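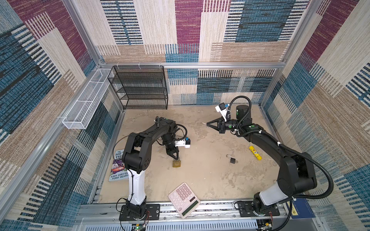
Brass padlock, wire rack and those striped carpet walls at Pano.

Join us as a Hardware Sorting Assistant (part-time)

Pano is the small hardware branch of Clivell, a reuse shop that takes in locks, hinges, hooks, latches and all the other little metal things that end up in coffee cans and kitchen drawers. We clean them up, match them with their keys and screws where we can, and put them back on sale. It's a job with a lot of small puzzles in it, and we love it!

Last spring the old Gudivard storage units closed and we were given 600 padlocks in one go, most of them with a big ring of keys and no labels at all. We are still working through them, and we need another pair of hands from March through the end of summer.

What you'll be doing

Mostly padlocks to begin with. You'll take a tray, wipe each lock down, try the shackle, look for a matching key and write up a tag. Locks that open and close smoothly go on the wire shelves for pricing. Stiff ones get a drop of graphite and a second try, and the hopeless ones go in the scrap brass tub (the scrap money pays for our tags and polish, so even those are useful). A full tray holds 40 locks. Some people get through one in a morning and some don't, and either is fine with us.

Once you know your way around, you can move on to cabinet latches and door hinges, which come in pairs – or should. You'll also help keep the shelves in order, sweep up, and pack online orders on busy days.

The work surface has seen plenty of use and has the stains to show for it, so wear clothes you don't mind getting marked. We supply gloves and aprons.

Who we're looking for

Someone patient who likes handling small objects and can read tiny stamped numbers, with a magnifier if needed. You don't need any locksmithing experience. Folasade Effiong, our sorting lead, will teach you how to tell a worn pin from a bent shackle, and she's very good at it. You should be comfortable standing for part of the shift, though we do have stools, and be able to lift a full tray onto a cart with help.

If you already own a box of odd keys that you can't bring yourself to throw out, please mention it in your letter!

Hours and pay

Shifts run from 9 a.m. to 1 p.m., three mornings a week, and pay is $94 per shift. Your first two shifts are training and are paid at the same rate. Staff get first pick of anything on the sale shelves at half price.

How to apply

Write us a short letter telling us what you've fixed, sorted or taken apart lately, and which mornings suit you best. A resume is welcome but optional. Drop it off or mail it to Folasade Effiong, Pano at Clivell, 173 Carretero Street. You're welcome to come by before noon and see the room before you apply. The entrance is on the parking lot side, and the bell is loud.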